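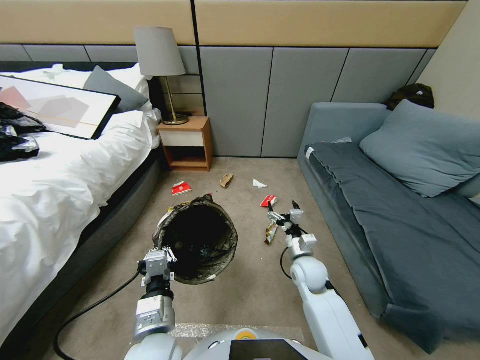 Litter-clearing task in the bedroom set, Clustmont, recorded from head height.

Visits > Site reports > Data collection

The Clustmont site opens to outside visitors in February, and I had an afternoon there. Its job is to gather examples for Skarkau, a learning system meant to tidy ordinary rooms. The target for the litter task is 272 accepted episodes. Each episode is one attempt, stored as head video, joint positions and a written instruction.

The room has a bed, a sofa, a nightstand and a lined bin on carpet. Wrappers and scraps of paper are put down by hand, and the layout is changed after every 10 episodes. Left to themselves, people drop things in the same few spots, so positions are now read from a printed sheet.

Both arms are driven remotely by an operator. Sessions start at 9.30 and no operator drives for more than 2 hours without a break. An episode is rejected if the arms pause too long or if the operator corrects a grasp more than once — a rule I would question, as corrections are useful to the learner.
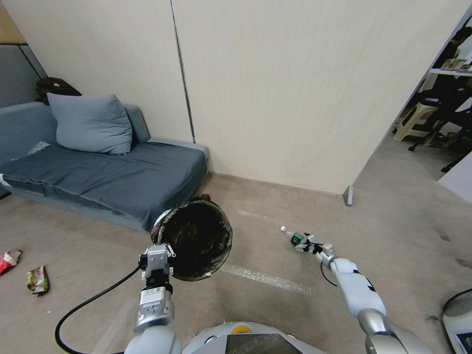 TASK NOTES

The bottle is the harder object. It is clear plastic and rolls when touched off centre. Holding the bin by the rim with the left arm brings the opening to the bottle and shortens the reach of the right, but both arms must then be labelled as active. Karnico, which supplies the labelling software, splits such episodes into hold, grasp and release.

Resets take longer than the task itself. Someone has to walk in, put the litter back and leave before recording restarts.
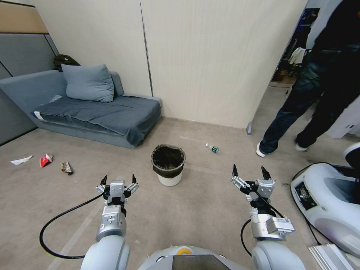
Frames with people in them are kept in the raw store and trimmed from the training copy. Trimming is done by hand, in batches of 100 episodes, and was running behind when I left.

Recent reports
Thaweesak: a morning on the sorting line
Karnico labelling workshop, notes
Clustmont kitchen set, first visit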